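Event Crew Wanted for Opening Season at the Lotix Arena, Cedemmont

We're opening a brand-new arena this fall and we need people who love a full house as much as we do!
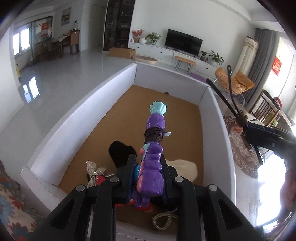 The Lotix Arena seats 4,000 and will be home to the Cedemmont hockey team, plus concerts, school tournaments and family shows in between. We're hiring 119 part-time event staff for the first season: ushers, ticket scanners, concession workers and a changeover crew (those are the folks who turn a rink into a concert floor overnight, and it's a blast if you don't mind late hours).

You don't need arena experience. You should be 18 or older, comfortable on your feet for a whole game, and free at least two evenings or weekend shifts a month. Changeover crew must be able to lift 50 pounds.

Training is paid and takes three evenings. Everyone gets a meal on shift, free parking in the Trima Street lot and two tickets to a home game of their choice.

Apply at the box office window or through the Jobs page by Thu 2 July. Tell us which role you'd like and which nights you can work. If you applied in June, you're already on our list, so no need to send it again.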